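Ticket 2888
Subject: Breaker trips when oven and water heater run together, rental unit kitchen
Product: Tralness load manager, wall unit with two clamp sensors
Opened by: Gadisa Adugna
Assigned to: Thilini Siriwardena
Status: Closed

Gadisa Adugna, first message

I look after a small building with the Tralness load manager fitted in each unit. In one of the units the main breaker trips when the oven and the water heater are on at the same time. The load manager is supposed to hold the water heater back when the oven is drawing power, and it does this in the other units without trouble. In this one it does not.

What I have done so far:
Restarted the load manager from the front button. No change.
Turned off the water heater at its own switch and ran the oven alone for an hour. No trip.
Turned off the oven and ran the water heater alone. No trip.
Ran both. Tripped after a few minutes.

The display shows a normal green light the whole time. The tenant says it started in January, after the Fluser water heater was put in to replace the old one. I was not there for that job. The fitter was from Talpur and I have asked them for the paperwork.

The main breaker is rated at 50 amps. The settings page is typed out below.

Priority load: OVEN
Held load: WATER HTR
Hold threshold: 2000 W
Release delay: 5 min
Sensor A: OK
Sensor B: OK
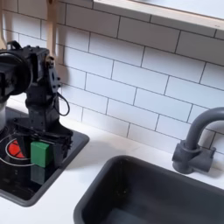

The same settings are in the other units, and I checked them against the sheet that came with the system. The only thing I can see that differs is the water heater model. The old one was a smaller tank. Let me know if you need the serial number of the load manager, it is on the side facing the wall and I will have to take the cover off to read it.

Thilini Siriwardena, support

Thank you for the settings. They look right for this kind of unit. I don't need the serial number yet.

"Sensor OK" only means that the clamp is plugged in and answering. It does not tell us which wire the clamp is on. If the clamps were moved during the water heater job, the load manager may be measuring the wrong circuit.

Please try the following:
1. With everything off, open the Live page (hold the down arrow until the screen changes).
2. Write down the readings for A and B.
3. Turn on the oven only. Write down A and B again.
4. Turn the oven off, turn on the water heater only, and write them down a third time.

A should rise with the oven. B should rise with the water heater. Please don't open the panel for this test. All of it can be done from the display.

Gadisa Adugna

Did the test this morning. I didn't know about the Live page, it is not on the sheet.

Everything off: A zero, B zero.
Oven only: A zero, B goes up.
Water heater only: A goes up, B zero.

So they are the wrong way around. Can I swap them in the settings or does someone have to move the clamps?

Thilini Siriwardena, support

That explains the trips. The load manager sees the water heater as the oven and the oven as the water heater. When the real oven comes on, it has no reason to hold anything back.

You can swap them in the settings on firmware from the last two years. Go to Setup, then Inputs, then Assign. If you see a line that says "Exchange A/B", select it and confirm. If the line is missing, the firmware is older and the clamps have to be moved by an electrician with the main off.

After the exchange, please run the same test again before you run both appliances together.

Gadisa Adugna

The line was missing. Firmware on the About page is older than what you describe. The other units have the newer one, so I think this wall unit is a spare that was put in at some point. I have no record of it.

Is there a way to update it without sending it in?

Thilini Siriwardena, support

Yes, through the Trirkum app, but the update needs a steady connection to the wall unit and takes a while. Older units sometimes lose their settings during the update, so keep the list you typed out in your first message. If the update stops halfway, leave the power on and start it again from the app – turning the unit off at that stage can mean a return to us.

If an electrician is coming out anyway, moving the clamps is quicker. Either way fixes the problem. You don't need both, and if you do both the readings will be wrong again.

Please keep the water heater on its night schedule until this is done so the tenant can use the oven in the evening.

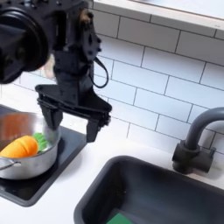 Attachment 2, kitchen counter

Gadisa Adugna

Talpur sent their fitter back on Tuesday and he moved the clamps. He said the leads were not marked when he did the water heater and he put them back by length. He has put tape on them now with A and B written on it. No charge for the visit.

Test after the work:
Everything off: A zero, B zero.
Oven only: A goes up, B zero.
Water heater only: A zero, B goes up.

Then I ran both. The display changed to HOLD and the water heater dropped out. It came back after the oven was off and the delay had run. No trip. I left the firmware alone.

One more question. The tenant finds five minutes too long to wait for hot water after cooking. Can the release delay go lower?

Thilini Siriwardena, support

Good to see those readings. The release delay can go down to one minute, but the oven switches its element on and off while it holds temperature, and with a short delay the water heater will keep cutting in and out. That wears the relay. I would leave it at 5. If the tenant still has trouble, try three and check after a week that the HOLD message is not coming and going during baking.

I have added a note to the file that this wall unit is on older firmware. I have also asked for the Live page test to be put on the printed sheet.

Gadisa Adugna

Leaving it at 5 for now. You can close this one.

Ticket closed by Thilini Siriwardena
Cause: sensor clamps A and B exchanged during water heater replacement
Fix: clamps moved by installer, leads marked
Firmware: not updated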